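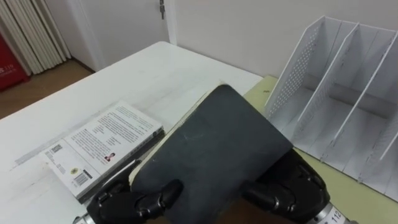 Photo: Ajith Venkataraman

Reading corner at Velton, page 2

In May we started to sort the old paper things in the study room at Velton. My list has 54 titles now, and for almost all of them I wrote a small note.

Dark gray notebook, matte cover with light scuffs. I like very much the rounded corner and the cream color of the pages. It has the number 52 on my list.

Paperback with white back cover, lying flat. The text is printed small, and there is a tiny portrait next to it. The round yellow sticker I will leave in its place, the paper under such stickers tears easily.

White file organizer, on the yellow-green side. For letters and thin magazines it is better than a drawer.

Last updated: Jun 4, 2023

Contact | © Kusance Reading Room | Back to top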